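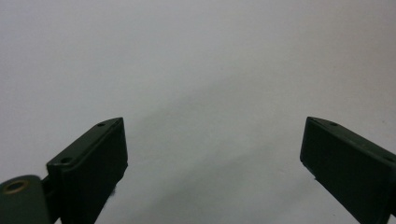

Zofia Urbańczyk
Children's science writer

Why is paper white?

Trees are brown on the outside and yellowish on the inside. Most paper is made from trees. So how does a sheet of paper end up white?

To find out, you need to know what wood is made of. If you could look at a piece of wood through a strong microscope, you would see a lot of long, thin tubes packed side by side. These are called fibres. Each one is only a few millimetres long. When the tree was alive, many of them carried water up from the roots.

The fibres are mostly made of a material called cellulose. Cellulose has almost no colour of its own. The fibres are held together by a second material called lignin, and you can think of lignin as the tree's glue. It makes wood stiff and strong, and it gives wood a good deal of its brown and yellow colour.

Getting the glue out

At a paper mill, logs are stripped of their bark and cut into small chips. The chips go into a huge pot called a digester, where they are cooked with strong chemicals under pressure. The cooking dissolves most of the lignin and the fibres come apart. What is left is a soggy brown mush called pulp.

If you made paper from the pulp now, it would be the colour of a grocery bag. That is how brown bags and many cardboard boxes are made.

For white paper, the pulp is washed and then bleached. Bleaching takes away the last of the lignin, or changes it so that it no longer looks brown. It is done in several steps, with more washing in between.

Where the white comes from

Cellulose has almost no colour, and neither does glass or water. So why isn't paper see-through?

The answer is to do with light. Sunlight is a mixture of all the colours of the rainbow. When it lands on a sheet of paper, it hits thousands of tiny fibres with tiny pockets of air between them. Each time the light passes from air to fibre, or from fibre to air, some of it bends and some of it bounces. It comes back out in every direction, with all its colours still mixed together. Our eyes see that mixture as white.
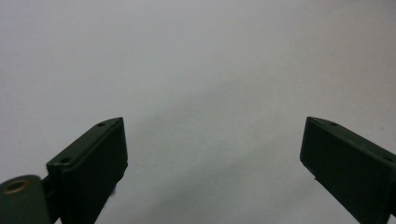 Snow works the same way. One ice crystal is clear, but a whole pile of them scatters the light and looks white. Sugar, salt and the foam on top of a bath do it too.

You can test this with a drop of cooking oil on a scrap of paper. The oil fills the air pockets, so the light doesn't bounce as much. Hold the scrap up to a window and the oily spot will let more light through - it looks darker than the rest when you put it down on a dark table.

Why old newspapers turn yellow

Newspaper is usually made in a cheaper way. The wood is ground up by machines, and most of the lignin stays in. Lignin changes when it is left in sunlight and air, and it slowly turns yellow and then brown.

Try leaving half a page of newspaper on a sunny windowsill and the other half in a closed drawer. Compare them after 6 days. Then put them back and look again in another week.

Words to know

Cellulose: the material that plant fibres are mostly made of
Lignin: the material that holds wood fibres together
Pulp: wet, loose fibres ready to be made into paper
Scatter: to send light off in many directions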